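Sorting by Colour: Our Tidy-Up Project
Selorm Mahama and Kofi Amegashie

Kofi and I picked tidying for our project because we're both terrible at it (my half of the share house on Genar is proof!). We wanted to know if giving every colour its own home makes a mixed-up pile of toy blocks less of a chore, and whether it still works when there are dishes around as well.

The setup was pretty simple. Three open bins in a row along the far half of the table, one colour of block for each, with the leftover blocks scattered across the near half. We put a tray in the far corner too, with a cloth, a fork and something round and black to eat off, plus a mug and a bowl nearby, so it felt more like a real table after lunch. Our budget was 90 dollars and most of it went on the bins from Pruststead, which Kofi still thinks were a rip-off.

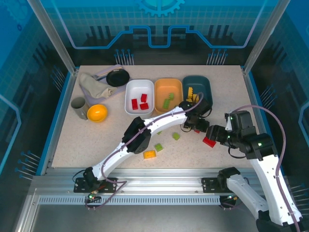
Do the bins have to match the colour of the blocks?
Only if little kids are doing the sorting. Adults picked up our odd pairings after a round or two, and then they stuck.

We did our rounds in December, mostly in the late afternoon when the lab was free, and a full clear-up took around 600 seconds when we started. I'd guessed much less. Chasing strays between the dishes was the slow bit, so in the second lot of rounds we did the blocks first and left the tray till last, and that went a lot more smoothly.

If we did it again I'd like lids for the bins, and I'd want to try a fourth colour. Kofi wants to do cutlery next and has already started drawing up the sheets for it.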